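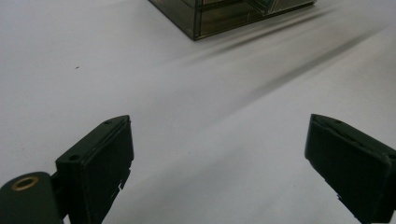 Estiden rents slip as small firms sit tight on new space

Jan 21, 2024

Office and workshop rents in Estiden fell again over the winter quarter, the first time they've gone down two quarters running since Plekel started keeping its own list. Not a crash. A slow leak, more like.

Plekel, the lettings agent which handles most of the smaller units along the canal side, put out its quarterly note on Friday. Asking rents down 5 per cent on the quarter. New leases signed: 320, against a good deal more the same time a year earlier (the note gives no exact figure for that, we have asked). Units listed as vacant across the whole district now stand at 3,022.

The drop is mostly in the middle. Very small rooms, the sort let by the month to one or two people, are holding up fine. Big sheds by the ring road too, those are on long leases and hardly move. What's going begging is the stuff in between, which three years ago you couldn't get for love nor money.

Borrowing costs get the blame in the note, along with energy bills. Firms that would have moved up a size are staying where they are and putting up with the squeeze. Some have handed back a floor.

Landlords are starting to bend. Rent-free periods, once a month if you were lucky, now running to three or four on some of the older blocks. Service charges are a different matter. Still going up, and several tenants we rang said the charge had eaten whatever they'd saved on the rent. 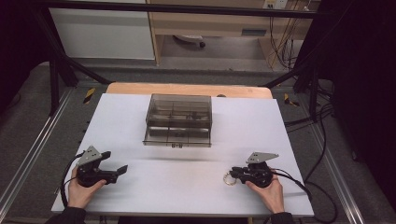 Khoa Dương reckons the headline number flatters the landlords. The asking rent is one thing, he told us, but what gets signed is lower again once the fit-out money is knocked off, and none of that shows up in a quarterly list. He had looked at 14 units since June and was offered something off the price at nearly all of them. He took none. "I'll wait till spring, they'll be cheaper" was how he put it.

Plenty seem to be thinking the same, which is rather the problem. If everyone waits, the rents drop, and then everyone waits a bit longer.

The other side of it is jobs. Smaller firms in the district did most of the hiring after the bypass opened and a stalled property market tends to show up in the job ads a few months later. Nothing in the figures yet. Recruiters describe January as quiet but not dead.

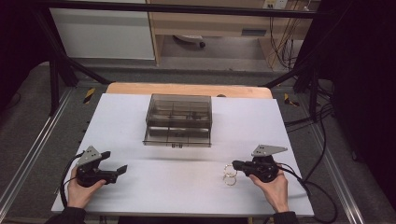

Business rates are the next thing to watch. The new bills go out before the end of the tax year and are based on the old, higher rents, so a tenant could easily end up with a cheaper lease and a dearer bill. Appeals take months. The advice line was engaged every time we tried it on Friday afternoon.

Two larger deals did go through. Trululo, the packaging wholesaler, has taken a second floor at the Võ building on a short lease with a break after the first year. Terms not given out. The ground floor of the same block is still being marketed, at a rent cut twice since the autum.

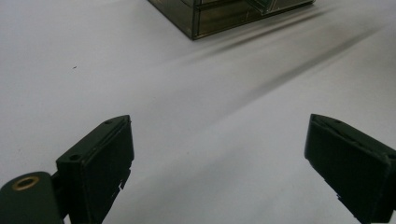

Lionel Lefèvre, who writes the Plekel note, expects rents to be flat by summer if borrowing gets cheaper, and to carry on down if it dosen't. He would not be drawn on a figure. The next set of numbers is due in the spring, and will for the first time split out the monthly lets from the longer leases.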